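Subject: [steltness-walkers] Caps, hats and sun on the Marwat loop

Hello all, and a warm welcome to those who joined since our last outing. A plain black baseball cap is what I'd call the bare minimum for the Marwat loop. 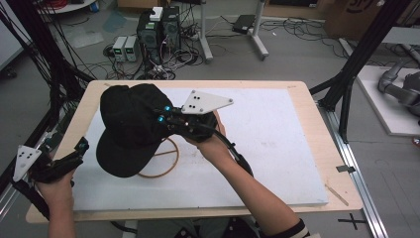 Zeeshan Bugti wrote:
> I have done the loop in a cap for years and my ears and the
> back of my neck burn every single time. Is a wide brim worth
> it up on the ridge, or does the wind just take it? Also, is the
> water tap at Jorberg back on yet?

Zeeshan, I feel for you, I really do! My own neck was the color of a boiled ham after the June walk. On the ridge I'd still wear a cap, with a cotton bandanna tucked up under the back so it hangs down over the collar, and then switch to a wide brim once we drop into the trees past the second gate. A chin cord helps, but it drives me crazy when I'm talking (and you all know how much I talk).

The tap at Jorberg is still off, I'm sorry to say. Please carry two full bottles each, and I'll have a jug in the trunk at the Tonmont lot for topping up before we set out. It's around 400 feet of climbing before the first real shade, and we were 50 minutes getting up it last time - no hurry, we had some lovely stops.

We meet Saturday at 7:30 by the Tonmont sign. Carpoolers, the lot has 40 spaces and it fills early, so do double up if you can. Sunscreen on before you leave the house, please, ears too.

Warmly, and see you there,
Your Saturday leader

Steltness Walkers mailing list | Contact the list owner | Back to top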